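Shop notebook, March

Started on the Vergara chairs. The customer wants the finish off and a plain oil back on, no color. Two of the seats have been patched before with something hard and yellow, probably polyester filler, and I would like that out as well if it comes without taking wood along with it.

Stripper test first. Left rear leg of the worst chair, inside face, where it won't show. Tried the Flinus gel and the older Bruseck paste side by side with masking tape between them. Gel on at 9:20, scraped at 9:50. It took the top coat and left a brown, gummy layer that smeared when I pushed it. Paste on at the same time, scraped at the same time, and came down to bare wood in one pass except in the turnings. I expected the reverse. The paste tin is old and I don't know if we can still get it in that size. Somebody please check before we promise anything on the other four chairs.

Second coat of gel over the gummy part, covered with plastic film this time, left through lunch. Much better. Film stays on from now on. Scraped with the rounded plastic card and then went into the grooves with string. Wiped down with mineral spirits, two rags, both laid flat outside to dry.
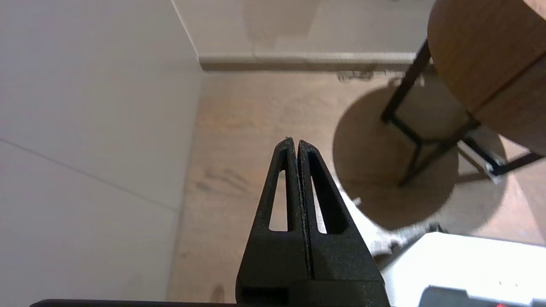
The filler is slower work. Heat gun on low got the edge of it to lift on seat one, but the veneer next to it started to move too, so I stopped. Went back to picking at it with the small chisel. Half of it out by 3:00. What is left is thin and well stuck and I am inclined to leave it and tone over it. The customer should get to decide. Put a pencil cross on the underside of that seat.

Joints: 8 loose across the set, mostly at the back stretchers. Old hide glue, gone to powder. Vinegar and warm water on a brush softens what remains. Do not knock these apart with the steel hammer, use the dead blow and a block. One stretcher has a nail through the tenon that somebody painted over. Pulled it with end nippers, hole to be plugged.

Ordered fresh hide glue and a box of tapered plugs from Ukmont, order 3284. They are quoting the glue for next week. If it's late, the clamping moves behind the cabinet doors and we do the doors first.

Sanding notes for whoever picks this up: 120 by hand on the flats, 180 after, nothing finer before oil. The first leg I took to 320 came up blotchy and pale and wouldn't take the oil evenly. Went back to 180 and it matched the others. The 2000 wet paper on the shelf is for the table top job, please leave it there.

Oil sample on an offcut, first coat wiped off after 15 minutes. Color is a bit warmer than I wanted. Will look at it again in morning light next to the window before I show it.

Still to do: rungs on chair three, the rest of the filler, call about the paste, find the other spring clamp.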